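Knitwear & Winter Clothes — Reviews

Hustach sun sweater, one year of wearing it

Bought this last September after going back and forth on it for weeks. Brown, suns knitted in, size medium. Quick review, I've got a pile of laundry to put away and this was on top of it. 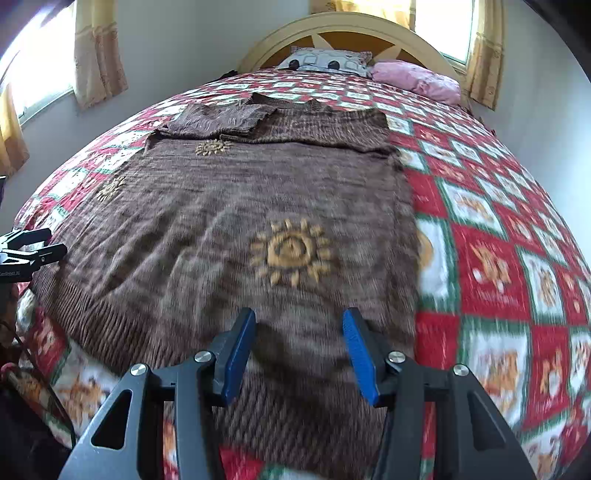 Ok so. Warmth first as that's what everyone asks me. It's warm. Not ski warm. Warm enough that from late fall on I wear it over a T-shirt with no coat for short trips, mailbox, school pickup, that kind of thing. In real wind it goes right through the knit and you want a shell on top. My old Wimino pullover is thicker and blocks wind better but it weighs a ton and smells like a barn when it rains.

Color. The listing just said "brown" and I was expecting flat chocolate. It's a heathered mix, some taupe and grey-brown in there, and I like it a lot more than what I ordered. Hides lint. Hides coffee. Doesn't hide cat hair, sorry.

The suns are the reason to buy it. Mustard-tan, big one in the middle with the round face and the little pointed rays. They're knitted in and not printed, so no cracking or peeling, and the color hasn't bled in the wash. Inside is where it gets annoying — the yarn floats behind the big sun are long and I've caught a ring on them more than once. Pulled one pretty bad in the spring. Worked it back with a crochet hook and you can't tell from the front, but take your rings off.

Fit: runs wide in the body, sleeves a touch long on me. I'm 5'4". Monique Fleury reviewed the grey version on here and said size down, and I'd say size down only if you don't layer. With a flannel under it the medium is right.

Ribbed hem is good. Held its shape all winter, then got a bit wavy after I hung it up on a hanger for two months like an idiot. Don't hang it. Fold it. What I do is lay it flat on the bed face up, bring both sleeves in across the chest, then bottom half up. Takes seconds and the shoulders stay put. Goes on the closet shelf with the other heavy stuff.

Washing: tag says hand wash cold, dry flat. I did that the first couple times. Then got lazy and used the wool cycle in a mesh bag, cold, low spin, and it was fine. Didn't shrink that I noticed. Drying takes forever though, plan on two days on a towel and flip it once. Never put it in the dryer, I haven't and I'm not going to test that for you.

Pilling. Yes. Under the arms and along the sides where my bag rubs. Started within the first month, I was mad about it, went over it with the little Prilitz shaver and it slowed way down after that. Now I do it maybe every few weeks in season. The suns pill less than the brown does, no idea why, same yarn as far as I can tell.

Itch factor. Neck is a little scratchy the first few wears. Softened up. My son wouldn't touch it and he's picky about everthing, so take that however you want. I wear a high neck tee under it and don't think about it.

Price. I paid $171, which hurt. It goes on sale, usually after the holidays, so wait if you can wait. Byung-chul Min asked in the comments on my scarf review if the Hyun one at nearly half the price is comparable. Tried it on in the store. Thinner, shorter, the pattern is printed on. Nice enough for the office. Wouldn't keep you warm at a bus stop.

Shipping was slow, and it came in a plastic bag with no box, folded up so tight the creases took a couple days to drop out. For that money I'd like some tissue paper at least. Customer service did answer when I wrote about the pulled thread, sent me a length of matching brown yarn in an envelope, no charge. Havent needed it yet.

Would I buy it again — yes, on sale. Might get the grey one for my sister if they bring it back in small.

4 out of 5. Point off for the pilling and those floats.

Tags: sweaters, knitwear, cold weather, wool care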